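Coste Sample Archive: Frequently Asked Questions

Share 13 | Comments 4

What does the archive hold?

The Coste archive stores fixed and embedded tissue blocks, stained slides and the records that go with them. Most of the material comes from the teaching labs at Markisdale and Hullstead. Fresh or frozen samples are not accepted.

Who can request material?

Any lab with a current transfer agreement. Students apply through their supervisor. Requests without an agreement number are returned unread.

How many slides can I borrow?

Up to 300 per request. Blocks are limited to 13 and must be returned with at least half of the original depth intact. If your cutting plan will go deeper than that, ask for pre-cut sections.

How long is the loan period?

Three months for slides, four weeks for blocks. Slide loans can be renewed once. Block loans cannot be renewed.

How should slides be packed?

Use rigid plastic mailers with foam at both ends. Cardboard flats are not accepted. Place the packing list inside the outer box, and write the loan number on the outside. Do not put adhesive labels over the frosted end of a slide.

Why does my block number not match the catalog?

Blocks received before the Bedudier catalog was adopted keep their old numbers, which start with a letter. Enter the old number in the "legacy" field. The search page does not check both fields at once.

Can I use archive pictures in a handout?

Yes, for teaching. Credit the archive and give the catalog number if there is one. Pictures on this site are reduced in size; full-size files are sent on request. 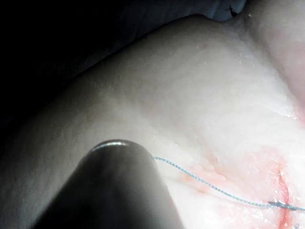 What happens if a slide breaks?

Keep the pieces, place them in a labeled sharps-safe container and report the loan number. Do not try to remount the section. Replacement cuts are charged at the standard rate.

When is the archive closed?

Loans stop for the stock check in November. Returns are still accepted during that time at the Hullstead desk until 4 p.m.

4 comments | 13 shares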